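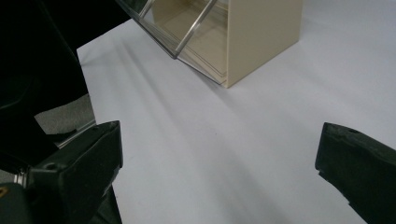 자유게시판 > 로봇 소프트웨어 > 인식/제어

흰 책상 위에서 궤적이 자꾸 튀는데 이거 VIO 문제 맞나요?

납땜하는너구리
오후에 글 쓰다가 날려먹고 다시 씁니다 ㅠㅠ 길어요, 미리 죄송.

핸드헬드 그리퍼로 시연 데이터 모아서 정책 학습까지 가는 파이프라인을 혼자 손보고 있어요. 궤적 복원은 Bimeo로 하고, 타임스탬프 정렬은 Plundgate, 학습은 Lema입니다. 지금까지 모은 시연이 405개인데 그중 50개에서 그리퍼 궤적이 중간에 순간이동을 해요. 쓱 가다가 옆으로 툭, 그리고 아무 일 없었다는 듯이 다시 쓱...

튀는 구간을 모아보니까 거의 다 그리퍼가 상자 쪽으로 접근할 때더라고요. 베이지색 상자인데 앞면이 투명 아크릴이고, 책상은 무늬 하나 없는 허연 상판이에요. 상자에서 떨어진 상태로 천천히 움직일 때는 멀쩡합니다. 재투영 오차 로그도 튀기 직전까지 얌전해요. 그게 제일 찜찜해요. 오차가 커지면서 무너지는 거면 이해를 하겠는데, 자기는 잘하고 있다고 믿으면서 틀리니까요.

해본 것:
- 특징점 최대 개수를 1500으로 올림 → 오히려 더 튐 (왜??)
- 키프레임 간격 줄임 → 느려지기만 하고 그대로
- 카메라 캘리브레이션 다시 함 → 왜곡 계수는 거의 안 바뀜

제 생각엔 시각 쪽 문제인데, 같이 일하는 분은 시간 동기화 아니냐고 하셔서 여기 고수님들 의견 좀 듣고 싶어요. 튀는 시연만 버리면 되지 않냐는 말도 들었는데, 접근 구간만 골라서 버리면 정작 정책이 제일 못하는 부분의 데이터가 비잖아요. 그건 싫어요 흑흑.

칼만의조카
특징점 늘려서 더 나빠졌다는 데서 벌써 답이 나온 것 같은데요 ㅋㅋ 흰 상판은 잡을 코너가 없어요. 그런데 개수를 채우라고 시키면 검출 임계값을 낮춰가면서 아무거나 긁어옵니다. 그림자 경계, 아크릴에 비친 거, 센서 노이즈, 다 들어와요. 특히 상판에 그림자가 비스듬하게 지는 환경이면 그 경계가 꽤 그럴듯한 특징점으로 보여요. 손이나 팔이 만든 그림자면 카메라랑 같이 움직이니까 더 골치고요.

검출된 점을 영상 위에 찍어서 한번 보세요. 숫자 말고 눈으로요. 저는 이거 안 하고 일주일을 태운 적이 있습니다...

모터드라이버태움
저는 동기화에 한 표 던집니다. 튀는 게 접근 구간에 몰린다면서요. 접근할 때 사람이 손목을 확 꺾잖아요? 각속도가 커지면 카메라랑 IMU 사이 시간 오프셋이 그대로 자세 오차로 나옵니다. 천천히 움직일 때 멀쩡한 것도 설명이 되고요. Plundgate가 기본 설정이면 수신 시각으로 스탬프를 찍을 텐데, 노출 시작 시각으로 바꾸는 옵션부터 켜보셨어요?

아크릴 탓은 다들 쉽게 하는데, 저는 유리 케이스 앞에서도 잘만 돌렸어요.

칼만의조카
@모터드라이버태움 유리 케이스 뒤에 뭐가 있었는데요? 뒤에 텍스처가 많으면 당연히 잘 돌죠. 지금은 투명판 너머가 민무늬 베이지 상자 안쪽이잖아요. 볼 게 반사밖에 없는 상황이랑은 조건이 다릅니다.

그리고 오프셋 문제면 손목 꺾을 때마다 조금씩 어긋나야지, 한 번에 툭 튀고 다시 멀쩡해지진 않아요. 그건 잘못된 루프 클로저나 이상치 묶음을 정답으로 착각했을 때 나오는 모양이에요.

모터드라이버태움
오프셋 때문에 추적이 끊기고 재위치추정이 엉뚱한 키프레임에 붙으면 툭 튑니다. 원인이랑 증상은 구분합시다 우리 ㅎㅎ 그리고 판정은 쉬워요. 아무것도 없는 벽 말고 무늬 많은 데를 보면서 손목만 빠르게 흔들어보면 됩니다. 거기서 어긋나면 제 말이 맞고, 안 어긋나면 제가 조용히 물러갈게요.

쭈꾸미볶음2인분
지나가던 학습 쪽 사람인데요! 하나만 거들자면, 손가락 마스크는 씌우셨죠? 손목 카메라 화면에 그리퍼 손가락이 항상 들어오는 구조면 그 위에 찍힌 점들은 카메라가 움직여도 안 움직여요. 배경이 흰 판이면 화면에서 제일 또렷한 게 하필 그 까만 손가락이랑 거기 뚫린 나사 구멍, 닳은 모서리 같은 거고요. 그러면 VIO가 "어 나 가만히 있네?" 하게 됩니다. 저희도 처음에 Bimeo 기본 마스크가 저희 손가락보다 작아서 끝부분이 삐져나와 있었어요.

납땜하는너구리
헐 세 분 다 감사합니다!! 저녁 먹고 바로 해봤어요.

먼저 흔들기 테스트. 책장 앞에서 손목을 미친 듯이 흔들었는데 (옆자리 분이 걱정하심) 궤적 멀쩡합니다. 스탬프 옵션은 확인해보니 이미 노출 시작 시각으로 돼 있었어요. 예전의 제가 해놓고 까먹은 듯...

그리고 특징점을 찍어서 봤는데 와 이건 진짜 충격이네요. 마스크가 있긴 한데 예전 손가락 모양 기준이라, 지금 손가락 안쪽 모서리를 따라 점이 줄줄이 박혀 있어요. 상판에는 그림자 경계를 따라서 주르륵 있고요. 상자에 다가가면 아크릴 테두리랑 반사에 우르르 몰려요. 아크릴에 비친 점들이 자기들끼리는 일관되게 움직이니까 RANSAC이 걔네를 정상치로 뽑더라고요. 오차 로그가 얌전했던 게 그래서였나 봐요. 틀린 애들끼리 사이가 좋았던 거...

모터드라이버태움
약속대로 물러갑니다 (조용히는 아님). 그래도 오프셋 온라인 추정은 켜두세요. 카메라 펌웨어 바꾸면 또 틀어져요.

칼만의조카
ㅋㅋㅋㅋ 쿨하시네요. 너구리님 이제 이렇게 해보세요.

1. 마스크를 손가락 열림 폭에 따라 바꾸기. 폭은 어차피 기록하고 계실 테니 그 값으로 보간하면 됩니다. 고정 마스크를 크게 씌우면 볼 수 있는 배경까지 날아가요.
2. 특징점 상한 도로 내리고, 대신 검출 임계값에 바닥을 두기. 없으면 없는 대로 가게 놔두세요.
3. 시각 정보가 빈약한 구간은 IMU 가중치를 올리기. 짧은 구간이면 충분히 버팁니다.
4. 제일 싸고 제일 잘 듣는 거: 책상에 무늬를 까세요.

쭈꾸미볶음2인분
저 4번은 반대요. 책상에 마커나 무늬 깔면 궤적은 좋아지는데 그 무늬가 학습 영상에 그대로 들어가잖아요. Lema로 학습한 정책이 무늬를 기준으로 위치를 외워버린 적이 있어요. 무늬를 조금 돌려놨더니 허공을 집더라고요, 아주 자신 있게. 깔 거면 책상 말고 벽이나 책상 너머, 카메라 가장자리에만 걸리는 위치에 두는 걸 추천해요.

칼만의조카
@쭈꾸미볶음2인분 시연마다 무늬를 섞으면 되죠. 어차피 흰 상판만 보고 배운 정책도 흰 상판을 외우는 건 똑같아요. 저는 궤적이 틀린 데이터가 훨씬 무섭습니다.

쭈꾸미볶음2인분
섞는다는 말은 쉬운데 시연 찍는 사람이 매번 판을 바꿔 깔아야 하잖아요 ㅠ 저희는 사흘 하고 포기했어요. 손목 카메라라서 상판이 화면의 대부분인 것도 무시 못 하고요. 이건 서로 생각이 다른 걸로!

fitz_t
번역기 쓰는 사람입니다, 어색해도 봐주세요. Thaddeus Fitzsimmons라고 하고 집에서 비슷한 장비로 놀고 있어요. 투명한 면은 저는 평면 하나로 따로 모델링하려다 실패했습니다. 결국 단순하게 갔어요. 다섯 프레임 연속으로 시각 추정과 IMU 적분이 서로 다른 말을 하면 시각 쪽을 잠깐 꺼버립니다. 한 프레임만 보고 끄면 너무 자주 꺼지고요. 우아하지는 않지만 잘 써먹고 있습니다.

모터드라이버태움
오 저거 괜찮네요. 다만 다시 켤 때 조심. 그냥 켜면 누적된 차이만큼 한 번에 보정하면서 또 툭 튀거든요. 후처리니까 앞뒤 양방향으로 스무딩 돌리는 게 낫습니다. 실시간도 아닌데 미래 데이터 안 쓰면 손해예요.

납땜하는너구리
중간 보고요! 1, 2, 3번이랑 fitz님 방법까지 넣고, 양방향 스무딩으로 전체를 다시 돌렸습니다. 문제의 50개 중에 5개 빼고 다 얌전해졌어요!! 남은 애들은 상자 바로 앞에서 한참 머뭇거린 시연들이고, IMU만으로 버티기엔 구간이 길어서 천천히 흘러요. 얘네는 다시 찍으려고요.

마스크 코드는 Bimeo 전처리 훅에 끼워 넣었어요. 열림 폭을 받아서 좌우 손가락 다각형을 각각 밀어주는 단순한 구조예요. 처음엔 좌우 대칭으로 처리했다가 한쪽이 삐져나와서 따로 쟀습니다. 화면에서는 양쪽 손가락이 같은 모양으로 안 보이더라고요.

아 그리고 질문 하나 더... 이렇게 복원한 궤적을 실제 팔에서 재생할 때는 Cola로 넘기는데, 접근 각도가 손으로 할 때는 되고 팔로는 안 되는 게 섞여 있어요. 역기구학은 풀리는데 관절 속도 한계에 걸려요. 시간축만 늘려서 재생하면 될까요?

칼만의조카
전체를 똑같이 늘리지 말고 걸리는 구간만 늘리세요. 경로는 그대로 두고 시간 매개변수화만 다시 하면 됩니다. Cola에 속도 한계 넣으면 알아서 해주는데, 그리퍼 여닫는 시점도 같은 매개변수에 묶어놔야 해요. 안 그러면 팔은 아직 가는 중인데 손가락이 먼저 닫힙니다. 제가 그렇게 컵을 몇 개 보냈어요.

쭈꾸미볶음2인분
컵 ㅠㅠㅠ 그리고 학습 데이터에는 늘린 버전 넣지 마시고 원본 속도로 넣으세요. 한계 처리는 실행단에서 하고요. 안 그러면 나중에 더 빠른 팔로 바꿔도 정책이 계속 느릿느릿해요.

모터드라이버태움
그건 또 반대. 실행단에서만 늘리면 정책이 예측한 액션 묶음이랑 관측 시점이 어긋나요. 지연 보상 제대로 안 해놓은 사람한테는 위험한 조언임. 너구리님 지연은 재보셨어요?

납땜하는너구리
...안 재봤습니다. 내일 재볼게요. 새 글로 올릴 테니 또 싸워주세요 ㅋㅋㅋ

관련 글
- 손목 카메라 지연 측정, LED 깜빡이기 말고 다른 방법 있나요
- Lema 액션 묶음 길이 다들 얼마로 쓰세요?
- 투명 물체 앞에서 뎁스가 뻥 뚫려요
- Plundgate 로그가 디스크를 다 먹었습니다
- [후기] Cola로 첫 재생 성공, 그리고 비상정지

이용약관 | 문의하기 | 게시물 신고 | 맨 위로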